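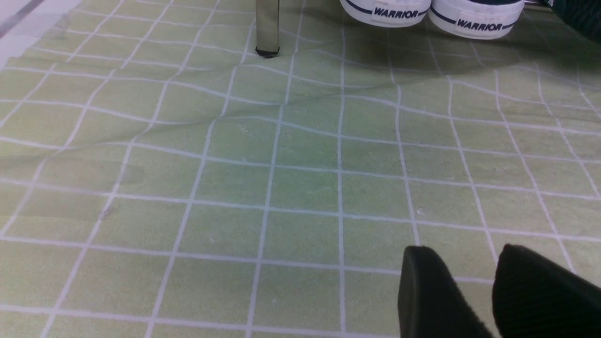
Green check tablecloth, can the creases be saved?

birkness_bec
Picked up a pale green cloth with a white grid for the hall table. Cotton, I think, no label. The lines won't sit straight. There's one long soft wrinkle heading for the middle and everything past it goes wavy. Ironed it twice. Is there a trick or did I waste $23?

VSimon
I doubt the iron is your problem. If the grid is printed and went on crooked, no amount of steam will square it up. Fold it edge to edge and see whether the lines meet.

mahmoud_st
Disagree with Veronika. A print that's off is off in a straight line. Waves mean the cloth has shifted. Damp it, pull corner to corner, dry it flat.

VSimon
Have you done that on something this size, or on a tea towel?

mahmoud_st
A tea towel. Same principle.

NoemiB
Before anyone gets the spray bottle out - why are there sneakers on it? White ones, on a pale cloth. I'd be more worried about that than a wrinkle.

birkness_bec
They're clean! They live on the hall table.

NoemiB
Every pair is clean until you look at the soles. And they'd drag the fabric each time you grab them, so there's your bunching up the top.

VSimon
Not convinced, sneakers weigh nothing. But take them off and smooth it from the centre, costs you zip.

oldarnen
Clips. $20 for a set and they'll mark the table. Wouldn't bother.

birkness_bec
Folded it like Veronika said. Lines meet on one side and miss by a whisker on the other. Now what?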